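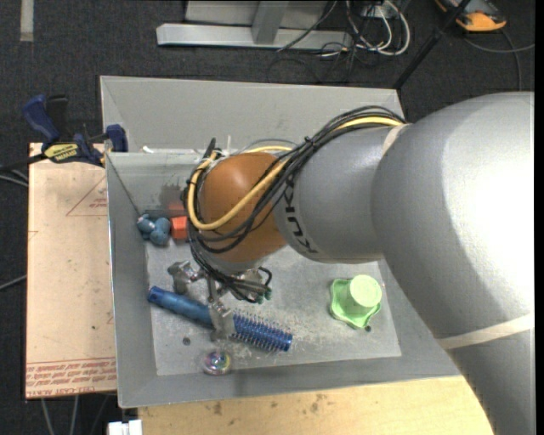
I've just signed up for my first amateur MMA bout and I'm over the moon, but my hand wraps are driving me crazy. I either wrap the wrist so tight that my fingers tingle by the second round of sparring, or I leave it loose and feel it fold when I land a hook. I've been going straight across the joint, around and around, like a bandage. Then I noticed how the yellow cable on the KUKA arm makes that big wide loop around the front of the orange joint, nowhere near pulled tight, and it got me thinking that I might be putting all my tension in exactly the wrong spot. Should the wrap be snug above and below the wrist and easier over the crease? Or is it supposed to be firm everywhere? I'm using 300 cm wraps under 6 oz gloves, orthodox stance, medium hands. Any help is welcome, I train again tonight!

Fermín Ledesma
asked in Combat Sports > Gear and Training

Congrats on the bout, that first one is such a rush!

You want it firm over the wrist, so don't copy a cable there. A cable just has to get past the joint, and your wrap has to hold it straight. What's probably hurting you is the position of your hand while you wrap. Spread your fingers as wide as they go and keep the wrist dead straight, then start. If you wrap with a relaxed hand it feels fine until you make a fist, and then everything swells up against the cloth and you get the tingles.

My order goes: loop on the thumb, three turns on the wrist starting a little below the crease and moving up, three turns over the knuckles, then an X across the back of the hand for each gap between the fingers, back to the wrist with whatever is left. Each turn should cover half of the one before. Make a hard fist when you're done. It should feel snug with the fist closed and almost comfortable with it open.

Also, 300 cm is short! I went up to a longer wrap and it made a huge difference, I had enough left to finish on the wrist properly. Check the rules for your event before you buy anything though, because some of them want gauze and tape on the night and an official has to sign it. Ask your coach to wrap you that way once in the gym so it isn't a surprise.

If the tingling hangs around after the wraps come off, get it looked at before you spar again.

Daltley

longer wraps, 100%. and stop hitting the heavy bag in 6 oz gloves if thats what youre doing, get bigger ones for bag work. good luck!!

drillell742

Adding one thing to Daltley's great answer: the folding on the hook may be your punch. Mine folded for a whole year and I blamed every wrap in the store. Coach Baláž had me throw slow hooks on the pad, palm facing me, stopping on contact to look at the line from my elbow to my first two knuckles. It was bent every single time. A few weeks of that and it cleared up, same old wraps. Try it at half speed tonight and please come back and tell us how the bout goes!

Nallstead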